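### 3. Lint on the table

Our project looked at how much fluff a brushed cloth sheds when it is folded. We used a green one from Lovasport and a white tabletop, where small bits are easy to see. Loose tufts were picked off before each weighing.
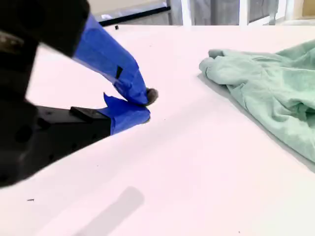 Mathias asked whether washing the cloth first would change the result. It might, but we only had time for unwashed cloth.

Each trial was 30 folds, and we did 7 trials. One was left out after a window was opened, which leaves 6 in the table. Folding was kept loose, with the hem at one end. 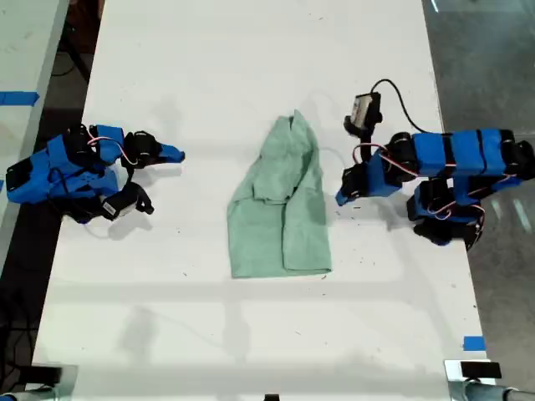 *Fig. 2: Green cloth on the tabletop, loosely folded.*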